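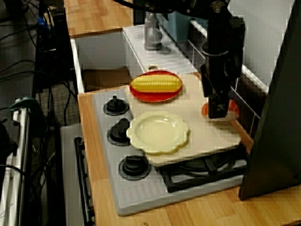 Five switches on one plate is the largest group in our house, and for two years I have pressed the wrong one at the back door. The problem is one of mapping. The lights they control sit in a line running away from the door, while the switches sit in a row running across it, so nothing in the layout tells a hand which is which. A row of identical controls carries no information except order. The black knobs on the toy stove run in a diagonal, and even that gives a hand more to go on, as each one differs from its neighbours in both depth and sideways position. My switch plate varies in one direction only, and it is the wrong direction.

I started keeping a tally in February. Each time I used the plate I recorded the light I wanted and the switch I pressed first, and stopped at 500 entries. The errors were not spread evenly. The end switches were nearly always correct. The middle three were confused with each other constantly, and the fourth was pressed in place of the second more often than the reverse. I put that down to approaching the plate from the left with shopping in the other hand.

Shengli Meng, who wired the extension, pointed out that the order is simply the order in which the cables came down the wall cavity. That is normal practice. Unless the owner specifies a sequence, the electrician has no reason to choose one. I had specified the colour of the plate and the height of it and had left the sequence blank.

Labels were the first remedy. I printed them on a Sedeck label maker in black on clear tape. They were legible in daylight and useless at night, when the lights are wanted. A raised dot on the centre switch did better, since it gives the thumb a reference point and the others can be found relative to it.
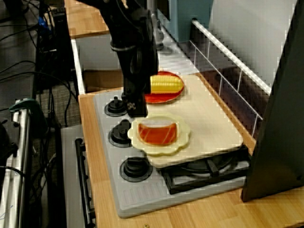 Reordering the switches

The proper fix is to move the wiring so that the leftmost switch operates the nearest light and the rightmost the farthest. Fixed wiring in Australia is work for a licensed electrician, and I did none of it myself. What I did do was write the sequence out:

1. Porch
2. Laundry
3. Hallway
4. Side path
5. Shed

Malachy Coughlan did the swap in a single visit. He also replaced the plate with a Nuvovham unit that has a wider gap after the second switch. The gap divides the row into a pair and a group of three, and the middle of the three is now easy to locate by touch.

I have restarted the tally using the same sheet. The old habit persists on the side path switch, which used to be the hallway. The others are settling.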